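Tiruwork Nigatu has stopped using the word "intelligent" in front of visitors. When I asked why, she said that a visitor who hears it spends the next hour waiting for the arm to do something clever, and goes home annoyed.

"What I have is an arm that gets shown things," she said. "Somebody drives it through the motions, we save the motions, and later a program tries to produce something similar. You can call that learning. I'd call it tracing until I see otherwise."

This is an odd thing to hear from the person in charge of gathering the examples at Clalico. The company has spent the past year telling kitchen suppliers that Graneo, its manipulation software, will put away dishes after being taught by ordinary people. I had read the brochure. I went in doubting most of it and expected to be talked around, and Nigatu didn't try very hard.

She started by explaining what an example is. An operator holds a hand controller and steers the arm through one short chore: bowl onto plate, cup to the left, strawberry into the bowl. Every joint position gets stored along with the camera views. If the chore goes badly the operator marks it, and it either gets thrown out or gets kept in a separate pile for later. Then the objects are moved and it begins again.

By the time of my visit in October 2018 the team had 1,646 examples they were willing to train on. I asked whether that was a lot.

"For a person learning to pick up a cup it would be insane," Nigatu said. "For this, I don't know. People publish a number and everyone else decides that must be the right number."

She is harder on the quality of the examples than on the quantity. In July the group tested a version trained on everything they had, and it reached for a bowl 94 times out of a hundred without trouble. The result went straight into a slide. Then she had the bowls moved to a part of the table the operators had tended to avoid, and the arm went to where bowls usually were.

"It had learned our habits," she said. "We're right-handed, we're a bit lazy, and we like to put things back where we found them. All of that was in there. The slide didn't mention it."

Did the slide get changed? She laughed and said I should ask the people who make slides.

What changed was the table. The operators now work from a printed sheet that tells them where things go before each attempt, including places they'd never choose. Plates and bowls are supposed to end up close together, or in the way of one another. They find it tiring, she said, and a few of them thought it was pointless until they saw the July numbers redone.

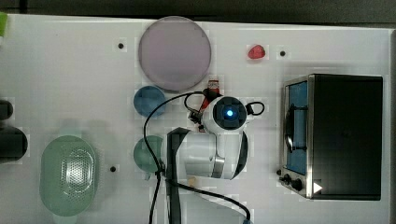

Nayara Marinho thinks the sheet doesn't go far enough, and told me so while Nigatu was still in the room. Her complaint was that a random layout is still a layout on the same table, under the same lamps, with dishes the company picked out itself, and that a real kitchen has wet counters and someone's mail lying on them. She would rather have half as many examples from places the team has never set foot in.

Nigatu didn't argue. "She's right, and I can't afford it," she said. "You move the arm to a new kitchen and you lose a day setting up. Management sees a day with zero examples."

That word, management, came up often. Clalico counts examples per shift, and Nigatu dislikes the count without having found a way to get rid of it. An operator who is being counted picks the easy grasp. An operator who picks the easy grasp teaches the arm one way of holding a cup, and the first time that way is blocked the arm has nothing to fall back on. She has asked for the target to be dropped. So far it has been lowered.

I brought up the competition. Trevero sells a similar arm package and says it needs only a handful of demonstrations for each new task; Ambaye has promised to do without demonstrations entirely and use simulation. Had she looked at either?

"I've seen the videos," she said. "I'd like to see the ones they didn't post."

I pointed out that Clalico doesn't post its failures either. She agreed at once, and said she had proposed putting 7 of them on the website, unedited, next to the good ones. The answer was a polite no.

We went on to what the failures look like, and here she became more cheerful than at any other point in the afternoon. Cups get pushed instead of picked up. The gripper closes on nothing and the arm carries the nothing carefully to its destination, sets it down and backs away. A colander is hard going, she said, with a rim that invites a bad grip and holes that seem to confuse the depth readings, though she was careful to say "seem." They haven't tested that properly.

How long until Graneo can unload a dishwasher in a house it hasn't seen? The brochure says 2 years.

"I didn't write the brochure," Nigatu said, and then asked me to keep her answer vague. I said I would if she gave me one. She thought it over, and told me that she still does her own dishes and hasn't made other plans.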